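Robotique de manipulation, séance 7
Notes de cours (Halima Isah), à relire avant le TP

Rappel : on travaille toujours en simulation, robot à deux bras, une pince à deux doigts au bout de chaque bras. Aujourd'hui pas de planification. On regarde une panne, celle du projet Dola, tâche « ouvrir le tiroir ».

Symptôme : le bras part vers la poignée, ralentit, puis le poignet se met à tourner sans raison et le contrôleur coupe. Erreur 41 dans le journal (dépassement d'effort sur une articulation). Sur 357 essais lancés dimanche, 2 sortes d'échec seulement, et la première fait presque tout le total.

Conseil de Yulan Wan, à noter : toujours ouvrir la vue du poignet AVANT de toucher aux gains. Pince ouverte, rien entre les doigts, la fenêtre de travers : l'inclinaison vient de l'orientation du poignet, pas du décor. 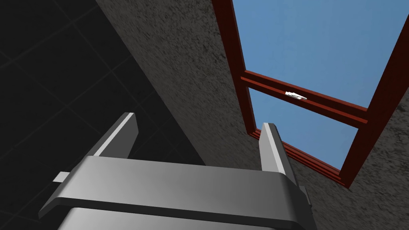 7.2 DIAGNOSTIC

Première hypothèse (fausse) : collision avec le meuble. Vérifiée par Erdal Uçar, aucun contact dans le journal avant la coupure. Donc on oublie.

Deuxième hypothèse : repère outil mal défini. Dans le fichier de config, la rotation de la pince est donnée en quaternion. Le module Toven lit (w, x, y, z), l'export de Kocabaş écrit (x, y, z, w). Personne ne convertit. Le quaternion reste unitaire, donc aucun message d'erreur au chargement !! C'est ça le piège.

Conséquences :
- l'orientation demandée est fausse mais valide
- la cinématique inverse trouve quand même une solution, souvent collée à une butée
- près de la butée, petite correction en position = grand mouvement du poignet
- l'effort monte, le seuil saute, erreur 41

Attention à ne pas confondre avec une singularité. Singularité : le jacobien perd son rang, les vitesses articulaires explosent. Ici le rang est bon, c'est la consigne qui est mauvaise. À l'examen beaucoup d'entre vous mélangent les deux.

Test rapide (Ataberk Öztürkmen) : pince devant le tiroir gris, celui du haut, près de la poignée. On fige tout, on affiche le repère outil et on compare l'axe d'approche avec la normale de la façade. Si les deux ne sont pas alignés, inutile d'aller plus loin. 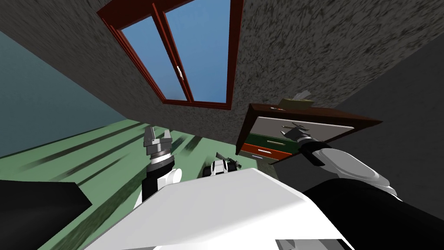
Une fois l'écart mesuré, on corrige à la source, dans l'export. Pas de rotation ajoutée à la main dans le contrôleur : ça marche pour un bras et ça casse l'autre, on l'a vu en août.

7.3 Côté sécurité

Deuxième sorte d'échec, plus rare mais plus grave : après la coupure, reprise automatique. Le superviseur Zavberg relançait la dernière consigne sans acquitement. En simulation on perd un essai. Sur un vrai robot, quelqu'un peut avoir la main dans la zone.

Règles pour le TP :
- arrêt sur effort = arrêt maintenu, réarmement manuel uniquement
- après réarmement, consigne = position courante (jamais l'ancienne)
- vitesse réduite pour le premier mouvement
- garder le journal complet, ne pas l'écraser au redémarage

Kurniawati Halim a ajouté un contrôle au chargement : on applique la rotation à un vecteur connu et on compare au résultat attendu. Quelques lignes de code, à recopier dans votre dépôt.

À faire pour la prochaine fois : exercice 2, écrire la conversion dans les deux sens et montrer par un calcul pourquoi la norme seule ne détecte rien. Joindre le tracé des efforts au poignet avant/après correction, axes légendés svp.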